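Looking After Stone Countertops

Stone counters last a long time with very little work, but most of the damage they get comes from the wrong cleaner. Marble is the softest of the common choices and needs the most care. Granite is more forgiving.

Daily cleaning

Wipe the counter with a soft cloth, warm water and a drop of dish soap. Go over it again with plain water, then dry it. Soap left on the surface builds up into a dull film, and on dark stone the film shows after a week or two.

Keep vinegar, lemon juice and bathroom descaler away from marble. They eat into the polish and leave pale rings. Wine and tomato sauce do the same if they sit overnight. Scouring powder scratches.

Dark marble with white veins hides crumbs and small smears well, so wipe the whole top and not only the spots you notice. Bowls and canisters that stay out should be lifted and wiped underneath.
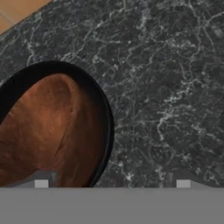 Oil stains

Mix baking soda and water to a paste as thick as peanut butter. Spread it over the stain, cover with plastic wrap and tape down the edges. Leave for 24 hours, let it dry uncovered, then scrape off with a plastic spatula. Old stains may need a second round.

Sealing

Drip a little water on the counter and wait ten minutes. If the stone under it turns darker, it needs sealer. We do ours every April. Try the product in a corner first and wipe off any extra before it dries.

Terracotta floors

Sweep often, as grit wears down the finish. Mop with a well-wrung mop and clean the grout lines with an old toothbrush.

Updated 20 May 2023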